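Emness Community Radio Archive
Data card for the block party and live session recordings
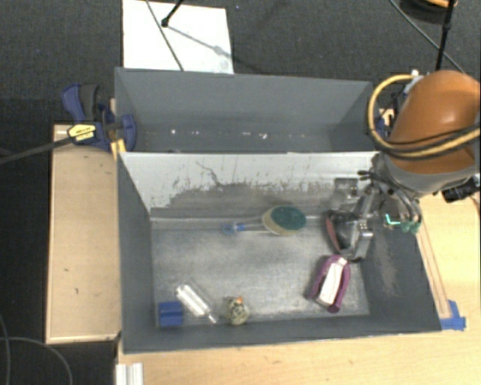

What is in the archive

The archive holds 92 audio recordings from Emness, a small listener-supported station, along with a spreadsheet of program notes. Most are live sets from the station's summer block parties. The rest are in-studio sessions and short interviews with neighbors, shop owners and visiting bands.

Files are in FLAC, one per set or interview. Each has a matching row in sessions.csv with these columns:

file_id
performer
host
venue (street, studio or hall)
length_seconds
rights

Where the recordings came from

Yolanda Bravo hosted the Saturday show and kept the original tapes and discs. Hryhorii Holovko transferred them and wrote the first version of the notes. 70 of the recordings were made from the mixing desk. The other 22 are audience or room recordings and sound like it. Expect wind, traffic and people talking over the quiet songs.

The street sets were recorded at the Harkalero stage and the smaller Hubmann stage. The two stages faced each other, so the end of one set often bleeds into the start of the next.

Known problems

Nine files have no confirmed performer. They are marked "unknown" in the spreadsheet. If you recognize one, please send the file_id and the name.

Two interviews stop early where the tape ran out.

Host names before the February schedule change were filled in from printed program guides. Guest hosts may be missing.

Levels have not been matched between files. Turn down your headphones before going from a studio session to a street set.

Use and permissions

Interviews may be used for teaching and research with credit to the station. Music is different. Check the rights column first: "open" means the performer has agreed to sharing, "ask" means you need to write to us, and "closed" means listening only. Please do not post closed files anywhere else.

Changes

The current version was posted Friday, July 22, 2022. It adds the Zalmont Hall sessions and corrects the spelling of several band names. File IDs did not change.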